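Post 1

Good evening, everybody! It's May 17, 2022, the bedroom at the back of our place in Nastutthorpe is already too warm to sleep in with the window shut, and so I'm going to do what I promised last summer and write down everything I know about getting through the nights without an air conditioner. Make some tea — iced, obviously.

Post 2

First thing, and I know it's dull: close up the house before breakfast. I used to leave everything open all day because a breeze felt like it ought to help, and all I was doing was inviting the afternoon in. Now the curtains on the street side go shut at 7 and stay shut until supper.

Post 3

Second, get the heavy bedding out of the room completely. Not folded at the foot of the bed, where you'll drag it over yourself at 4 in the morning out of habit (I did this for years!). Mine goes in the hall closet in the middle of May and I don't look at it again until the leaves turn.

Post 4

Third, and this is the one I get the most messages about: put a woven mat on the bed and sleep on that. I grew up with one at my grandmother's, on the porch, and forgot all about them until I was a grown woman with a mortgage and a very hot upstairs. They don't hold heat the way a mattress topper does, and air gets in under you when you roll over. 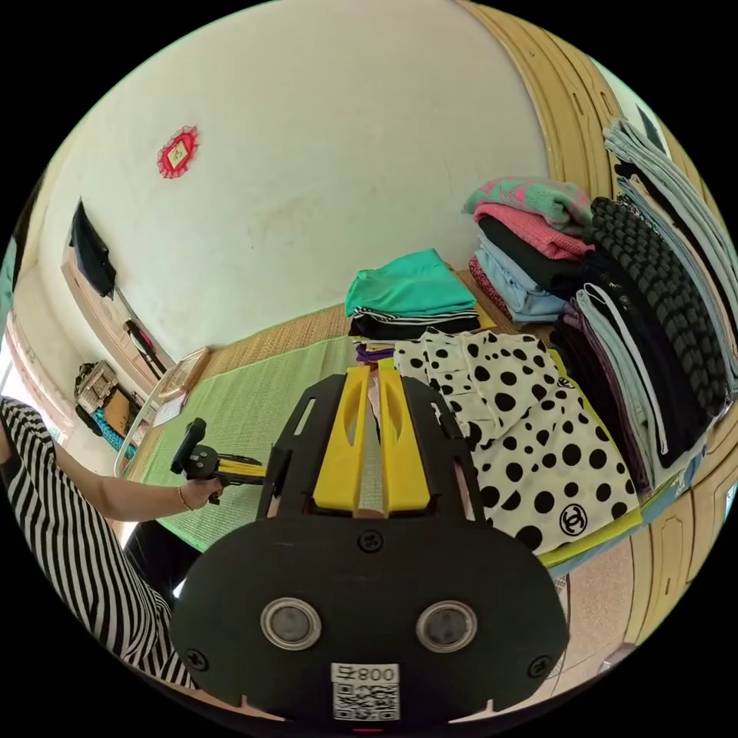 ## Post 5: where to buy one

I got my first from Dastitora, the little housewares shop down the hill from the old bus station, and it lasted me ages. Measure your bed before you go. I didn't, and came home with one that hung over the side like a tablecloth, and had to ride the bus back with it rolled up under my arm, apologizing to people's knees.

Post 6

New mats smell like a hayloft. I love it, my sister can't stand it. If you're like her, stand it up in a shady spot with moving air for 2 days before you sleep on it. Shade, please — I left one in full sun and it went brittle at the corners and shed little bits into everything I owned.

Post 7

Wipe it down with a cloth you've wrung out hard, going along the weave, and let it dry all the way before you put anything on top. A thin cotton sheet over it is fine if the texture bothers you. I only want one in June, when my skin isn't used to it yet, and after that I go without.

Post 8

People always ask what I keep near the bed. A jug of water, a small fan pointed at the far wall so the air comes back around softly, and something light and soft to lay over my shoulders, because there's always that odd chilly half hour before dawn. A scarf does the job beautifully and takes up no space at all.
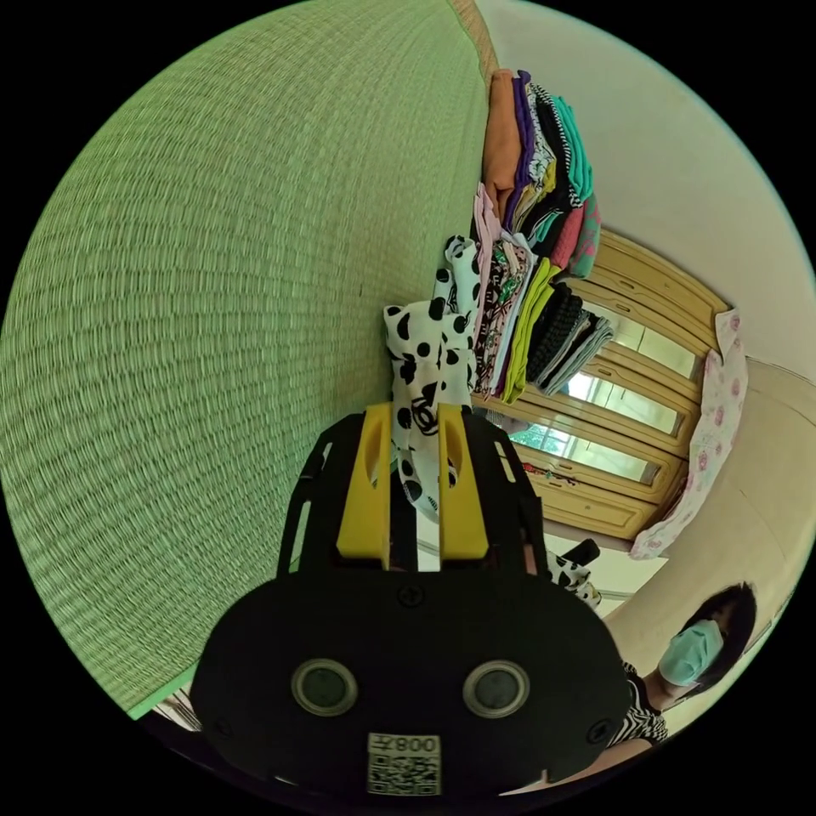 *Polka dots between yellow fingers, and the green mat.*

Post 9

On the fan: mine is a Huris, it's older than some of you reading this, and it hums. I've grown fond of the hum. Take the front off and wash the blades before the season starts, though. I put it off one year and spent the first hot night with gray fluff drifting down onto my pillow.

Post 10

One more for the truly dreadful nights. Run your wrists and feet under cool water for a good long minute, pat them mostly dry, and go straight to bed while you still feel smug about it. I've tried the wet-sheet trick too, and I'm sorry to say I just lay there feeling like laundry.

Post 11

I'll do a separate thread on keeping a kitchen bearable, since so many of you asked after the last one. Tell me your own tricks in the meantime, especially if you're on a top floor. And if anyone knows whether the Jeon market still has the mat man on weekends, please let me know, my niece needs one for her new apartment.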